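Halmont Timber Benchtops
Home Benchtops Tables Care Showroom Contact
Frequently Asked Questions

Ordering and timber

What timbers do you use?
Most of our butcher-block tops are made from plantation hardwood in two blends, Keris (pale) and Cocco (mid-brown). We also make a dark blend, Tatus, to order only. All three cost the same per square metre.

Will my top look the same as the sample?
No. Samples are cut from one or two boards and a full top uses many. Colour varies from strip to strip, and knots and darker streaks are normal. We don't treat these as faults. If you want a more even colour, write "select grade" on your order form and we'll requote.

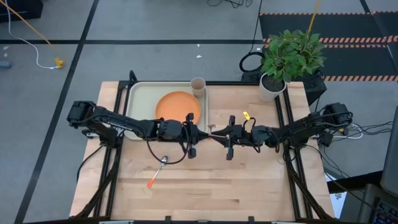
Can I choose which boards go into my top?
You can come in and look at the boards before glue-up if you're ordering select grade. Ring first and ask for Hipólito Núñez in the workshop. We can't hold boards without a deposit.

How long does an order take?
Keris and Cocco tops are ready in 21 days. Tatus takes longer and we'll give you a date when you pay the deposit. The workshop shuts for two weeks over Christmas, and those days aren't counted.

What is the deposit?
$400 on any single top, with the balance due before pick-up or delivery. Deposits are refundable until the timber is cut.

Oiling and everyday care

Does it come finished?
Yes, with 3 coats of hardwax oil on every face, including the underside. Please don't leave the underside bare if you sand it for any reason, as the top can cup.

How often should I re-oil?
Twice in the first year, then once a year for a kitchen bench. A dining table can usually go longer. Flick a little water on the surface, and if it soaks in instead of beading, it's time.

Can I put hot pans on it?
No. Use a trivet or a board. Oil finishes mark with heat and so does the timber under them. Crockery at serving temperature is fine.
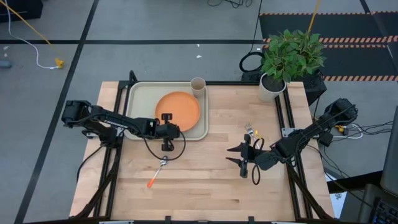 What about water rings and stains?
Wipe up spills as soon as you see them. For a light ring, rub with the grain using a grey non-scratch pad and a bit of oil, leave it overnight, then buff. Black marks around a sink are usually from water getting under the finish and need sanding.

What should I clean it with?
Warm water, a drop of dishwashing liquid and a well wrung-out cloth. No bleach, no vinegar, no spray-and-wipe.

Can I cut straight onto it?
You can, but it will show. Most customers use a chopping board.

Delivery and returns

Where do you deliver?
Anywhere within 54 kilometres of the workshop on our own ute. Past that we book a courier and pass on the cost.

My top has moved since it was installed. Is that covered?
Some movement across the width is expected as the humidity changes. It needs slotted brackets, which we supply. Splits along a glue line are covered. Email photos to Constanza Domínguez in customer service along with your order number.

Can I pick up on a weekend?
No, weekdays only. The latest pick-up on a Friday is 3 pm.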